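Our household robot training method, Rorik, is out today, and I'm thrilled to share it

Friday, October 16, 2026

Hello from Wellik! I'm Yaryna Zhuravel, I lead the robot learning group here, and I've been given the job of writing our press release myself (our press office has been very brave about it). So this one is in my own words, and I hope you'll forgive the odd bracket.

Today we're publishing Rorik, a way of teaching two-armed robots to do ordinary jobs around the home by practising in simulated houses. The paper, the code and the full set of practice homes are going up on our website this afternoon, free for anyone doing research.

What we've been up to

Most robot learning starts with somebody patiently showing a machine what to do, again and again, in one lab kitchen that everyone knows by heart. The robot gets very good at that kitchen. Then you move the cupboard and it's lost! We wanted a robot that doesn't fall to pieces when the walls are a different colour, so we built Sadowski, a generator that makes up homes by the dozen. It picks floors, walls, doors and furniture, scatters small things about the place, and it has no taste whatsoever. Orange tiles next to marble, a dark red wooden surface round the corner, why not. The odder the room, the less the robot can lean on what it happens to remember.

Rorik learns from two kinds of view together. One is a wide view over the robot's body, which tells it where its arms are and what the room is like. The other is a close view down over the gripper, where the small stuff gets sorted out: how far apart the fingers are, what's lying near them, which bit of the surface is free. Earlier versions of our method simply glued all of this into one big input and hoped for the best. The new one learns when to listen to which, and it can change its mind halfway through a reach.

Wide view over the body and both arms first, then the close view down over one gripper:

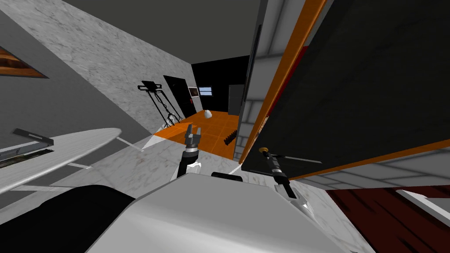
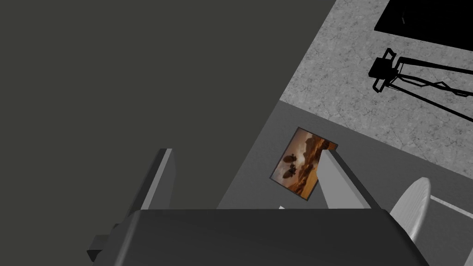

What we found

We tested Rorik on 90 tasks in homes it had never practised in, all of them simulated. Each was something you might ask for on a normal morning, like picking a small item up off the floor or pulling a door to. With the same amount of practice, it finished around 2 times as many of them as our previous method, Plument, and I did make the team run the whole lot again in August before I'd believe it.

The biggest gains came on jobs where an arm has to work close to a door or a wall. Plument used to freeze there, or wander off and try the whole reach from the start. Rorik tends to slow down, lean on the close view and carry on. I've watched hours of these runs and I still find myself cheering at the screen.

It's no wonder-worker, mind you. Soft things remain a headache, and long jobs with several stages still go wrong more often than I'd like. Thin objects lying flat are the worst of the lot, and we've given them a whole section in the paper, failures included. We also haven't shown how well any of this carries over to a real house, so please don't write that we have!

What's next

Real hardware is the next step. We've set aside 3 rooms at Wellik for it, and we'll report on those runs whichever way they go. We're also keen to hear from other groups who'd like to try Sadowski homes with their own robots, especially ones with arms quite unlike ours.

Getting in touch

Journalists and researchers can reach me through the press page on the Wellik website. I'm happy to talk through the results, send over clips of the test runs or set up a call with the people who wrote the code. Just put Rorik in the subject line so it lands with me.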